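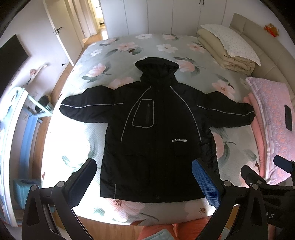 Folding planner Flamum gets its second release

I have been waiting for this one since June, so forgive me if I sound a bit giddy. Version 2 of Flamum, the planning software for folding clothes with grippers, went up on the Bullico site on Jan 12, 2019, and I've spent most of my evenings since then poking at it.

The big change is how it decides where to take hold. The old release looked for corners and edges, and that was fine for towels and hopeless for anything with sleeves. The new one works out a rough skeleton of the garment first (hood, shoulders, cuffs, hem) and then picks its grasp points from that. Khrystyna Tymoshchuk, who wrote most of the new perception code, told me a black jacket is still the thing she tests on before anything else. "Dark cloth gives you very little shading to work with, so you lean on whatever the garment offers - piping, a zip, a bit of printing on the chest," she said. "And then somebody spreads it on a flowery sheet and your outline goes looking for petals."

She's right about the sheets! I tried the old version on my own bedding last year and it confidently planned a fold around a printed rose. The new segmentation step was trained on 378 recordings made in ordinary bedrooms, with patterned covers, blankets and all the usual clutter left where it was, and on my machine it now finds the garment far more often than it loses it.

Planning is quicker too. A full fold for a hooded top takes around 8 seconds to work out on my elderly desktop, and you can watch each step in the new viewer before sending anything to the arm. I love the viewer. You can drag a grasp point along a sleeve and the rest of the plan shuffles itself to suit, which beats editing a text file at midnight.

It isn't all lovely. Wide-angle footage has to be straightened with a separate tool called Fedoruk, and getting the two to agree on a calibration file cost me a whole evening and a fair amount of tea. Petro Hutsuliak, who looks after the releases, says a built-in version is on the way, but he wouldn't give me a date. Hoods are also a bit of a lottery - if one is puffed up, the planner sometimes treats it as a second garment and politely asks what you'd like done with it.

The download is free for home and classroom use, and settings from the first release carry over. Petro asks that bug reports include the plan log as well as the recording.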